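Does a covered walkway count as shade?

The council newsletter came in April with a half page on Zillitstead's "shade strategy", and the phrase has been bugging me ever since. According to the newsletter, the centre of town already has 1,134 metres of "continuous weather protection". I have lived here 19 years and I'd like to know where they keep it.

My guess is they've added up every awning and bus shelter and counted both sides of the street. Joanne Stockdale from the library reckons they included the car park ramp. She may be right.

So I took a thermos and went walking in the middle of the day, when you'd want the stuff. The awnings along the main shops are fine until you get to the old Carnitz showroom, where they stop, and you cook until the chemist. The plane trees by the bank will be lovely for somebody's grandchildren. I'd call that stretch intermittent, if I was being polite.

Then there's the concrete walkway, which everyone I know loves to hate. Tarek Erraji has been saying for years that it should come down. The newsletter calls it "a dated element with potential for activation", and I've learned to be wary of that word. Last time something got activated we ended up with beanbags.

I'm not going to tell you it's pretty. The roof is heavy and the colour is somewhere between grey and old tea. But it's a proper roof, deep enough to walk under, and the ground beside it was so bright I had to squint.

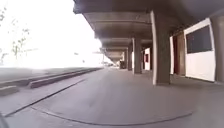
What they want instead

The drawings show timber slats with gaps between them and a climbing plant. I asked Marwa Lamrani, who grows things for a living, how long a vine takes to cover a frame that size. She laughed and asked who was going to water it.

Slats let the rain in, too. Maybe there's a clever answer to that, but it wasn't in the newsletter. Submissions close at 4 pm on the last day of the month and the form is at the front counter. I've put mine in. It says leave the roof alone and fix the gap outside Carnitz.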